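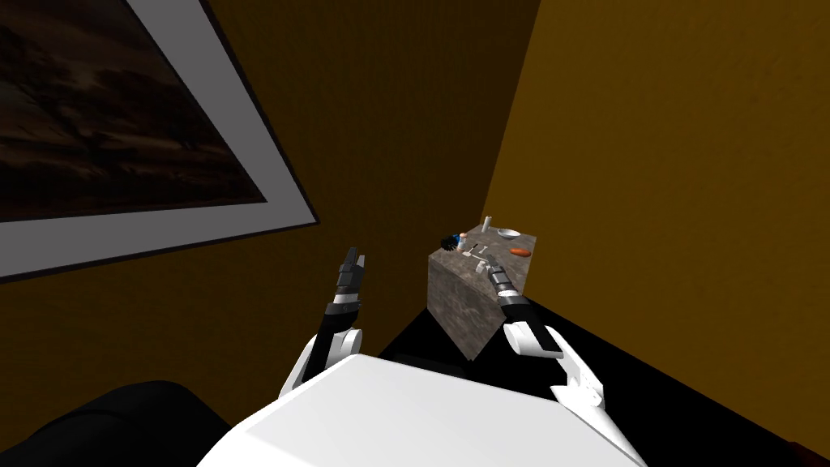 Residents of the Okoth building are asked to settle the color of the shared reading room before October. The management office has received 682 comments on the matter, and most of them concern the walls. A brown wall meeting a mustard or ochre one at the corner, with a dark picture in a wide white mat, is the treatment now under review. Posters are requested to state a preference and a reason.

Forums > Buildings and Interiors > Paint and Color

medau_office
The proposal is to retain both colors. Repainting would close the room for 5 days.

k_khaemba
I wish to register an objection. Dark brown absorbs light, and the room is intended for reading. I recommend one pale color throughout.
Kimutai Khaemba

zusa_tenant
I respectfully disagree with the previous poster. Pale walls were used in the Zusa lobby and showed every mark within a month. Brown is the more practical choice for a room in daily use.

k_khaemba
The lobby carries far more traffic. The comparison is not a fair one.

rarkness2
May I ask that furniture be considered at the same time? A dark table against a dark wall can look heavy - a lighter floor helps.

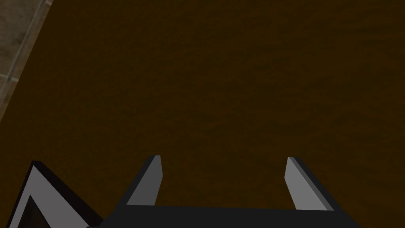 Brown tabletop with the grayish-beige floor beyond it.

zusa_tenant
I would accept a lighter brown as a compromise, provided that the ochre wall remains.

k_khaemba
I could support that if a sample is painted first and viewed in the evening. My objection to the present brown stands.

medau_office
Both positions have been noted. Samples will be requested from Rarkness, and this thread will stay open for comments on them.

This site uses cookies to remember your settings. Accept | Manage preferences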